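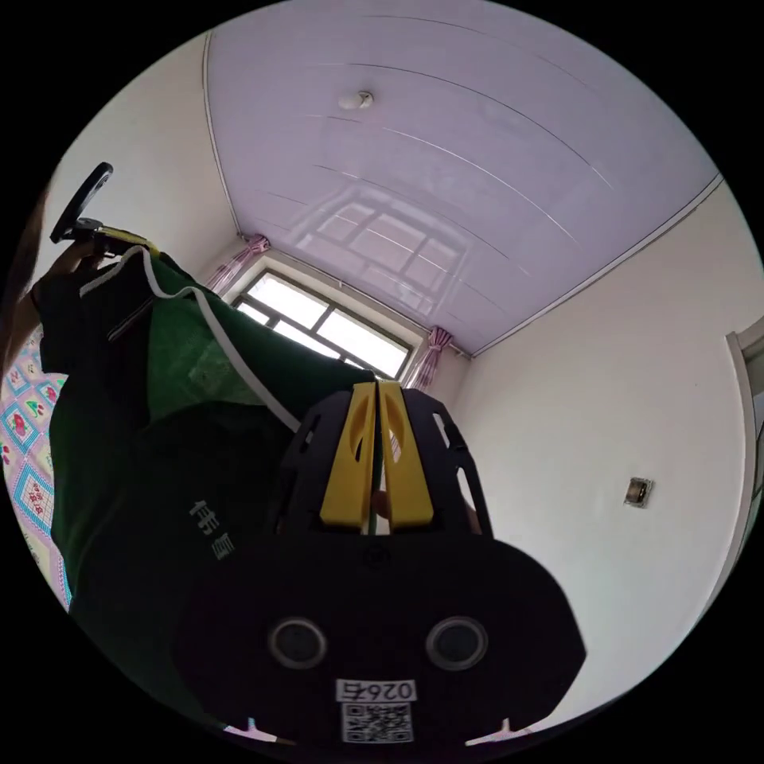

Yellow fingers, black frame, small room.

Ratex put out its half-year numbers on Thursday and by teatime three people had forwarded them to me with the word "finally" in the subject line. I hold 1176 shares, bought in two goes, and I have read the thing twice now. I am not in the "finally" camp.

The headline is that the dividend goes up. Fine. I like dividends. But go to the cash flow page, which Barry Clegg tells me he never does, and the company paid out more than it brought in. The gap was filled by drawing on the bank facility. Borrowing to pay shareholders is a perfectly legal way to cheer them up, and it usually works for a year or two.

Then there's the phrase "underlying profit". Last year it left out the cost of shutting the Trenton depot, a one-off. This year it leaves out the cost of moving what was in the Trenton depot to Oton. Also a one-off, apparently. Deming Lu pointed out in the comments last time that I'm too hard on this sort of thing and that every firm does it. They do, and I'm hard on all of them.

The shares went up 11 per cent on the day. Ashley Treloar, who sold me on Ratex in the first place, thinks there's another 20 per cent in it by spring. I asked what that was based on and got a chart with a line drawn through it. The line could have gone several ways, to my eye.

What would change my mind? Debt coming down, for one. A set of accounts with no adjustments in it, or one small one. And some word on the Leckie contract, which took up half a page in the last report and got a single sentence in this one.

Roy Inskip asked whether I'm selling. Not yet. I've trimmed before on a bad feeling and watched the price walk off without me, so I don't put much faith in my feelings either. I'll keep what I have, bank the dividend and not add to it.

Next post will be on platform fees, as mine have gone up again.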